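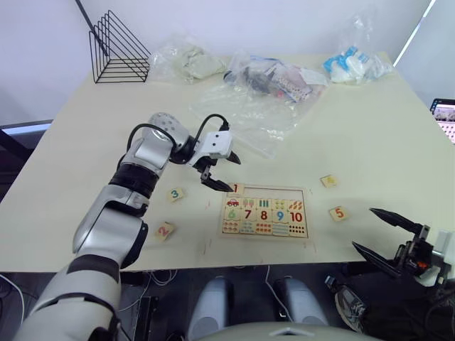 2/14/20 – bench notes, gripper trials

Swapped the Grikau pads out for the long pointed fingers and I'm really pleased with them! The old pads were lovely on foam blocks but hopeless on anything thin sitting flat, and the number puzzle is all thin flat stuff. Same Hanrahan controller as in November, same gains, so any change should come down to the fingers.

Closing speed at 30 mm/s for now. At 50 the tiles skitter before both tips are touching. 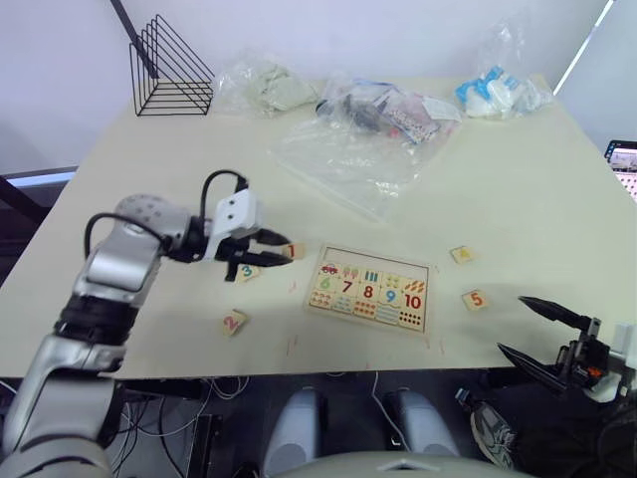 Grip force is the next thing to play with. The Zurkora sheet says to start at 15 N, which seems heavy for a bit of wood, but I'll try it before arguing. Both arms get the same settings so we can compare left and right properly – no favouring the left just because it was calibrated first.

Plan for the next block is alternating arms, logging every attempt to the Ukdale folder. I'd like each arm to stick to its own side to begin with. That gives the left the 3, and the right gets the 4 and 5, both turned a bit, so wrist rotation gets a workout too.
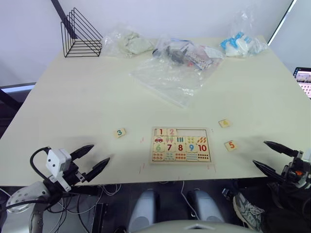 Slot insertion is the part I'm most excited about. Picking is one thing, but the tray only has a thin raised border to work against, so a tilted tile could easily ride up on it. With the 1 and 2 side by side at the left of the top row, the 3 has a neighbour to line up with, and I want to try nudging it in sideways as well as straight down. Camera exposure stays at 700 until then.

To do: recheck fingertip alignment on the right, back up logs.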